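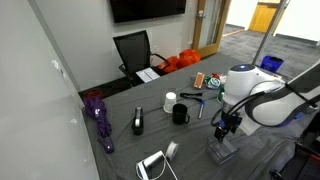 共用作業台の備品台帳(Gokovard)において、同一の台上にある容器類が一つの品目に統合され、個別の登録を保存できない事象について報告を受けております。申請者によれば、白いカップと黒いマグカップを別品目として入力したところ、保存時に「コード700:品目重複」が表示され、先に入力した白いカップの行が上書きされたとのことです。現物は、白いカップが伏せて置かれ、そのすぐそばに黒いマグカップが上向きに置かれており、色も形も異なるため、台帳上も別個に管理すべきものと判断いたします。

申請者:Špela Vukadinović(Panganiban 分室)
受付日:4月17日
区分:備品台帳/品目登録
優先度:中
状態:対応済み(経過観察)

対応記録1
台帳の設定を確認いたしました。品目分類「飲料容器」には色および材質の入力欄がなく、保管場所と分類が一致した場合に同一品と判定される設定でした。作業台の保管場所番号は18で、容器類はすべて当該番号に紐付けられておりました。
申請者に対し、復旧が完了するまで新規入力を控え、台上の配置と品名を書面で控えておくよう依頼いたしました。

対応記録2
申請者より追加の照会がありました。緑色のプラスチックカップについても同じ表示が出るとのことです。また、食品容器を載せた透明トレーを「容器」として登録すべきか、中の品を個別に登録すべきかについて、判断を求められました。

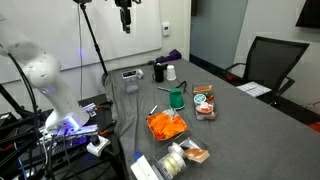 図2 作業台中央の緑色カップ(伏せ置き)と、その右の透明トレー

トレーは備品、その上の食品容器は消耗品として、それぞれ別の行に登録するよう回答いたしました。橙色の長方形の容器についても同様とし、内容物は備考欄に記載するものといたします。なお、備考欄の上限は1,000文字です。

対応記録3
品目分類「飲料容器」に色および材質の欄を追加し、重複判定の条件に含めました。検証用の台帳で白い紙コップ、黒いマグカップ、緑色のプラスチックカップを順に登録し、コード700が表示されないことを確認のうえ、本番の台帳に反映しております。上書きされた行は、Trustska の履歴機能により復元いたしました。

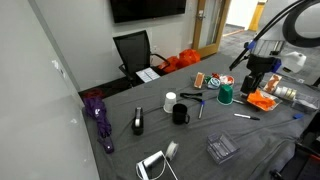
筆記具についても同種の重複が懸念されるため、ペンとマーカーの分類を分け、軸の色とキャップの色を任意入力といたしました。テープカッターは「事務用品」、紫色の傘は「個人物品・要確認」に仮登録しております。傘の所有者については当方では確認できないため、分室内での照会をお願いいたします。

申請者への依頼事項
・復元した行の品名および保管場所番号の確認
・食品容器の行における品名の記入
・台を覆う灰色の布の登録有無に関する回答(現在、台帳に該当行なし)

申請者より、品名の確認が完了した旨の連絡を受領いたしました。布については「作業台付属品」として登録する予定とのことです。分類の全体的な見直しは、9月の台帳更新時に改めて実施いたします。再度コード700が表示された場合は、保存操作を繰り返さず、本票に追記してください。

ホーム | お知らせ | 申請一覧 | 台帳 | ヘルプ

関連する申請
・保管場所番号21の棚が検索結果に表示されない
・品目分類の変更が一覧画面に反映されない
・消耗品の備考欄で改行が失われる
・個人物品の仮登録を解除する手順について

Sellov 備品管理窓口 | お問い合わせ | © Sellov | ページの先頭へ戻る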